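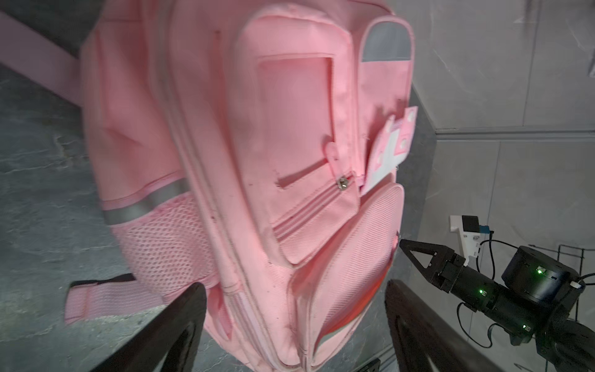

분홍색 책가방, 바닥에 놓고 앞면. 주머니가 층층이.

스킷브리지(Skitbridge) 소개

마지막 업데이트: 7월

스킷브리지는 멘데일(Menddale)에 있는 가방 수선·재사용 작업장 겸 작은 교실입니다. 책가방이 주력이고요, 등산 배낭이랑 천가방도 받습니다. 캐리어는 안 받습니다(바퀴 부품 구하기가 너무 힘듦). 가죽 가방도 죄송하지만 다른 곳으로 가셔야 합니다.

하는 일은 간단합니다. 안 쓰는 책가방을 받아서, 비우고, 닦고, 고치고, 다시 멜 사람에게 보냅니다. 고쳐서 본인이 계속 쓰고 싶은 분은 수선만 맡기셔도 됩니다. 직접 배우고 싶은 분은 수업으로.

지금까지 손본 가방 2676개. 장부 기준입니다. 장부 쓰기 전에 고친 건 안 넣었어요.

어떻게 시작했나

잠시드 무사비(Jamshid Mousavi)가 카르니아(Karnia) 길에 있던 옷 수선집 뒷방에서 시작했습니다. 원래는 바짓단 줄이고 코트 안감 가는 집이었는데, 새학기 직전만 되면 책가방 지퍼 고쳐달라는 손님이 줄을 섰습니다. 지퍼 머리 하나만 바꾸면 되는 가방을 버리고 새로 사는 집이 많았고, 그게 아까웠다고 합니다. 그래서 가방만 따로 받는 선반을 하나 만들었고, 선반이 두 개가 되고, 나중엔 방 전체가 가방.

옷 수선집은 정리했고 지금은 가방만 합니다. 작업장은 멘데일로 옮겼습니다. 재봉틀 7대, 긴 작업대, 부품 서랍장, 벽 한쪽은 전부 고리. 잠시드는 아직도 매일 나옵니다. 지퍼는 거의 다 잠시드 손을 거칩니다.

책가방이 들어오면

순서는 늘 같습니다. 바쁠 때도 안 건너뜁니다.

먼저 주머니. 책가방은 주머니가 층층이 있어서 한 군데만 열어보고 비었다고 하면 안 됩니다. 앞주머니, 그 아래 작은 주머니, 옆 그물주머니, 등판 쪽 얇은 칸까지 전부. 지우개 가루, 가정통신문, 사탕 껍질, 양말 한 짝. 열쇠나 이름 적힌 물건은 봉투에 넣어 가방 번호 써서 보관합니다. 두 달 지나도 안 찾아가시면 연락 드립니다.

다음은 지퍼. 끝에서 끝까지 두 번씩 여닫아 봅니다. 중간에 걸리면 이빨 문제인지 머리 문제인지 보고, 머리면 금방 갑니다. 이빨이 빠졌으면 지퍼를 통째로 뜯어야 해서 시간이 걸려요. 곡선으로 길게 들어간 지퍼는 특히. 파이핑 옆에 붙은 지퍼는 노루발을 바꿔 끼우고 천천히 박아야 합니다.

어깨끈. 제일 많이 상하는 데가 끈이 몸판에 붙는 자리입니다. 아이들이 한쪽 끈만 잡고 끌고 다니니까요. 실밥이 하나라도 터져 있으면 그 자리는 다시 박습니다. 길이 조절 고리도 당겨보고, 미끄러지면 교체.

반사띠. 꼭 봅니다. 겨울에 어두울 때 등교하는 아이들이 메는 가방이라서요. 표면이 갈라졌거나 들떠 있으면 떼고 새로 붙입니다. 우리는 다른 데 다 멀쩡해도 반사띠가 안 좋으면 내보내지 않아요.

그물주머니. 물병 넣는 데라 잘 늘어나고 잘 뜯어집니다. 작은 구멍은 같은 색 실로 엮고, 크면 새 그물로. 안감이랑 같이 박힌 주머니는 안감까지 확인하고 덮습니다.

마지막이 세척. 미지근한 물에 중성세제, 부드러운 솔. 세탁기에는 안 넣습니다. 등판 심이 휘어요. 분홍, 하늘색 같은 밝은 가방은 자잘한 얼룩이랑 쓸린 자국이 잘 보이는데, 얼룩은 어느 정도 빠져도 쓸린 자국은 안 빠집니다. 그건 그대로 보냅니다. 받는 분께도 미리 말씀드려요. 말릴 때는 거꾸로 걸어서, 지퍼 다 열고, 그늘에서.

수업

초급반 하나, 지퍼반 하나. 한 반에 최대 일곱 명입니다(재봉틀 수만큼).

초급반은 손바느질부터. 끈 다시 달기, 그물 깁기, 이름표 꿰매기까지 합니다. 재봉틀 처음이셔도 괜찮아요. 지퍼반은 초급반 하신 분이나 집에서 재봉틀 쓰시는 분. 연습용 가방은 저희가 드리고, 본인 가방 가져오셔도 됩니다. 단 깨끗이 비워서 와주세요 제발.

수업은 오후 7시 시작, 두 시간. 끝나고 차 마시고 가시는 분들 많습니다. 7월 초급반은 자리가 찼고 지퍼반은 두 자리 남았습니다. 대기 명단은 전화나 방문으로.

어린이는 보호자랑 같이 오면 됩니다. 작년에 자기 책가방 들고 온 아이가 이름표를 거꾸로 꿰맸는데 그게 좋다고 그대로 메고 다닙니다.

가방 보내실 때

받는 것: 책가방, 배낭, 천가방, 신발주머니, 보조가방. 부품만도 받습니다. 지퍼 머리, 버클, 조절 고리, 끈.

안 받는 것: 캐리어, 가죽, 곰팡이 핀 가방. 곰팡이는 옆 가방으로 옮아서 정말 안 됩니다.

한 번에 많이 가져오시는 학교나 단체는 먼저 전화 주세요. 벽 고리가 70개인데 새학기 전에는 금방 찹니다. 꽉 차면 그 주는 접수를 쉽니다. 문 앞에 두고 가시면 비 맞아요. 꼭 안으로 들여놔 주세요.

끈 떨어진 가방도 괜찮습니다. 떨어진 끈도 같이 넣어주시면 제일 좋고요. 끈만 따로 구하면 색이 안 맞습니다.

함께하는 곳

부품과 실은 히르보넨(Hirvonen) 상회에서 받습니다. 단종된 지퍼 찾아주는 솜씨가 대단한 가게입니다. 반사 원단 자투리도 모아 주시고요. 고친 가방은 멘데일 안의 학교들과 동네 나눔 선반으로 나가고, 남으면 카르니아 쪽으로도 보냅니다.

비용

기증받은 가방은 무료로 나눕니다. 개인 수선은 지퍼 머리 교체, 끈 박음질, 지퍼 전체 교체로 요금이 나뉘고 요금표는 입구 벽에 붙어있습니다. 접수할 때 먼저 보고 금액 말씀드린 다음에 시작합니다. 고치는 것보다 새로 사는 게 나은 경우엔 그렇다고 말씀드려요. 그런 가방은 두고 가시면 부품으로 씁니다.

찾아가실 때는 접수증 꼭 챙겨 오세요. 분홍 책가방이 워낙 많아서 "분홍색이요" 하시면 저희도 못 찾습니다. 접수증 잃어버리셨으면 가방 특징을 적어 오시면 됩니다. 주머니 모양, 끈 색, 달린 태그 같은 거요. 열쇠고리 떼고 맡기신 분들은 열쇠고리 얘기는 소용 없슴니다.

최근 글

- 그물주머니 깁기: 실 고르는 법
- 새학기 전 접수 일정 안내
- 지퍼반 준비물
- 히르보넨 상회에서 온 버클 한 상자
- 반사띠 다시 붙이기
- 주머니에서 나온 물건 찾아가세요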